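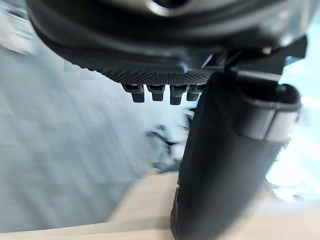
Stedex Akis 49 Load-Carrying Backpack

Item no. 3698

The Akis 49 is a 49-liter backpack for travelers and hikers whose loads vary in size from one trip to the next. An external carry panel closes over the front of the main compartment and may be used to secure a jacket, a folded tarp or a small box. When the panel is not required, it can be detached and stored in the sleeve behind the frame sheet.

Capacity and access
The main compartment opens from the top and along one side. Heavy items should be placed close to the back panel, at shoulder-blade height. The 2 side pockets accept standard water bottles and remain within reach while the pack is worn. 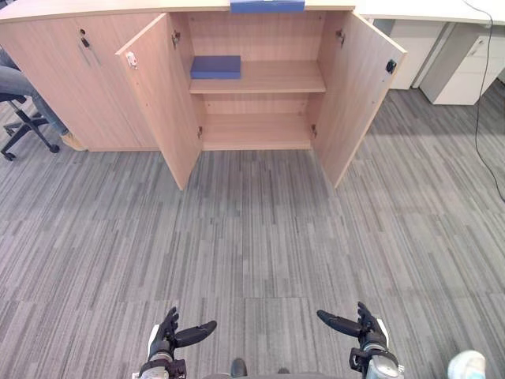
Equipment Catalog, page 5

Harness and fit
The hip belt and shoulder straps are supplied in two sizes. Customers should measure torso length before ordering and consult the size chart. The belt may be removed for light loads. Stedex does not recommend carrying a full load without it.

The Trukach day pack, sold separately, attaches to the carry panel by means of four buckles. It should be attached only after the main compartment has been packed and the side straps tightened.

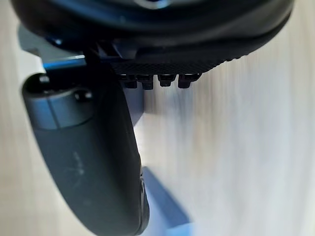 CARE AND SERVICE

Clean the pack by hand with cool water and mild soap. Do not machine wash or tumble dry. Hang the pack open in the shade until fully dry before storage.

Replacement buckles, straps and frame sheets may be ordered through the Kamolrat service center. Please include the item number with every request. Packs returned for repair must be clean and empty.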